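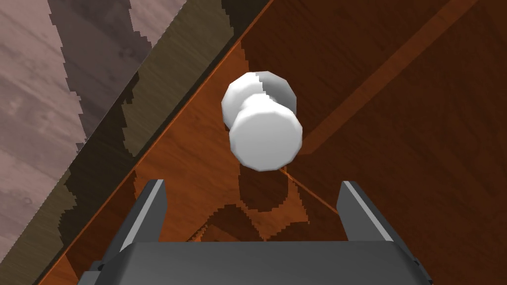 Wrist camera view in the simulator, fingers open, knob centered above them.

I have spent most of August watching a pair of gray fingers think about a doorknob, and I would like to complain about leaderboards.

We were comparing two grippers at Judow, the Retum and the Helmy, both parallel-jaw, both sold with a chart. The charts are lovely. Each one shows its own product ahead of the other, and as far as I can tell both charts are correct. The Retum people count a success when the jaws close on the knob. The Helmy people count a success when the knob turns. If you have ever tried to leave a room, you will have your own view on which number matters.

So we ran our own test, which is what people do when they want a third chart. Each gripper got 529 tries at the same door, with the same arm and the same controller, and our rule was that the door had to open. The Retum managed 447. I was ready to write that down and go home. Then I moved the virtual wrist camera 15 millimeters, to where the real bracket would put it, and ran it again. It managed 61. Same jaws, same door, same cheerful chart in the brochure.

What had been graded all along, in other words, was the camera mount. The gripper was along for the ride.

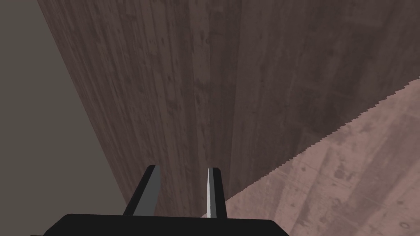

Anatole Bodin wrote back within the hour to say that I was being unfair, that any controller tuned for one camera position will fall apart in another, and that I should have retrained before blaming the comparison. He also said a test that changes two things at once is a hobby. I changed one thing, but I take the point about retraining, and I notice that retraining is never on the chart either. It took us nine days. I would gladly pay extra for a gripper that came with a line reading "nine days."

My other gripe is with how we pick the views we test on. Every demo I have sat through starts with the handle in the middle of the picture, nicely lit, as if the door had been waiting for its portrait. Leditz, whose controller we used, ships a whole set of starting poses like that. They are fine poses. A robot that has rolled up to a door by itself gets whatever it gets.

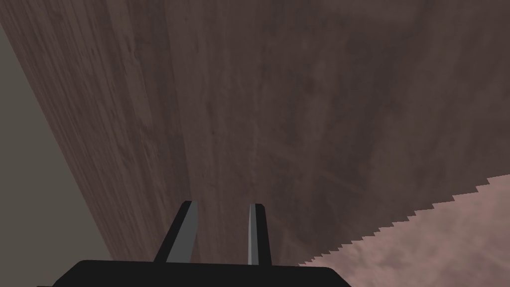 Bad starting views ought to be half of any gripper test, and I mean properly bad ones. A person who ends up with their nose against the woodwork takes a step back, mildly embarrassed, and looks again. Our controller had never been shown such a thing, so it had no notion of stepping back. Give it brown wood grain across most of the picture, with a wedge of gray at the left and some pinkish stuff in the lower right corner, and ask it where the knob is. It will tell you. It always has an answer, and it sends the fingers there with great confidence. I would rate a gripper and controller that backed off and tried again above one that was quicker on the easy poses, and I would do it even if the brochure had to be reprinted.

The Helmy starts its second round tomorrow at 7 a.m., with the camera where the bracket puts it. I have asked for the ugly poses first.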